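Maston Hand Teaching Kit: User Manual
Section 5. Showing a task with the two hand grippers

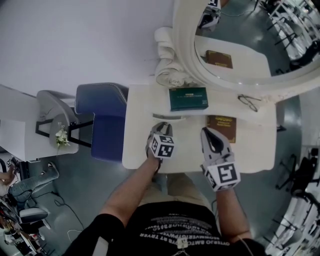
Annatjie Nkosi wrote to us after the first edition that the old section told her which button to press but did not tell her how to move, and that she lost a whole morning of recordings before she understood that fast hands make bad lessons. She asked us to put the part about movement before the part about saving. We have done so in this edition.

Revised 6/8/20. Applies to kits delivered from March.

5.1 Before you start

The task in this section is a tabletop task done while seated: take a small object such as a book, a box or a pair of folded glasses, and put it in another place on the same table. Please learn with this task first, also if your final task is a different one.

1. Sit close to the table, so that both forearms can reach forward without leaning.
2. Take one gripper in each hand. The marker cube must be fixed firmly on the gripper. If it turns when you push it with a finger, tighten the screw under it.
3. Look at the printed faces of both cubes. Clean them with a dry cloth if they have finger marks.
4. Put the objects where you want them for the first lesson. Leave free space for the open jaws on both sides of each object.
5. Lay both grippers down at the front of the table and let the status light become green.

Note: A mirror on or behind the table can show a marker cube a second time. The Storneton software normally ignores the reflected marker. If the message "Double marker" appears, go to 5.4.

5.2 How to move

1. Begin with both grippers at rest on the table. Hold still for three seconds.
2. Move one gripper toward the object. Use a speed at which you could carry a full cup of tea.
3. Open the jaws before you arrive, not when you are already touching the object.
4. Close the jaws slowly until the object is held. Do not squeeze more after this.
5. Lift, carry and put down. Open the jaws fully and go straight back from the object.
6. Return both grippers to rest and hold still again for three seconds.

Caution: Do not touch the object with your free fingers during a lesson. The robot has no such fingers, and it will learn a movement it cannot repeat.

Caution: Do not cross your arms above the table. One cube then hides the other and the position is lost.

Note: A flat book is difficult to take from above. Push it with one gripper until a side hangs over the table edge, then take this side with the other gripper.

5.3 Saving the lesson

1. Press Stop on the Polletti pedal.
2. Watch the replay one time from start to end.
3. Press Keep or Discard. A discarded lesson cannot be brought back.
4. Move the objects a little before the next lesson. Change the angle also.

For a simple task, plan around 26 kept lessons. If you make a mistake in the middle, finish the movement calmly and discard it afterward.

5.4 Messages

Double marker: turn the mirror a little or cover it, then repeat the lesson.
Marker lost: check for a sleeve or a hand in front of the cube.
Code 1544: the jaw sensor has no signal. Put the gripper down, take out the battery, put it back. If the code stays, send the gripper to Van der Merwe service with the form from Section 9.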